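**Ticket 118: marks on the marbled tabletop, Waltlow room**
Status: open, nearly there!
Sat 6 January

Reported in December as "scratches all over the grey-green table, please replace". I've now had a proper go at it and I'm delighted to say most of these are no such thing. The pale lines are part of the marble pattern, and they run at all sorts of angles, so in poor light they really do look like damage. 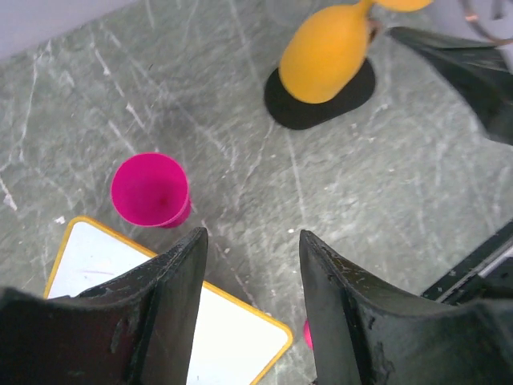
**Nusrat Orakzai**
Furniture and fittings, Carnau

Have a look at the stretch near the pink cup and the white board. The veins are thin and uneven, some nearly straight, some bent, with brighter patches along the way. Lovely surface, this! There's a tiny dark speck as well, and a few small pale flecks that I'm less sure of.

Tried so far:

- Fingernail test along the longest veins: smooth, no catch at all.
- Damp cloth, plain water: no change to the veins (hooray).
- Soft cloth and a drop of washing-up liquid on the flecks: one came away, the others I want to try again.

Still to do:

- [ ] Go over the dark speck with the soft cloth
- [ ] Check the Söderlund table in room 9, same pattern, same complaint
- [ ] Tell Mutside to hold the replacement order

Please don't use the scouring pads in the meantime, they will leave real scratches. I'll update this once I've done room 9.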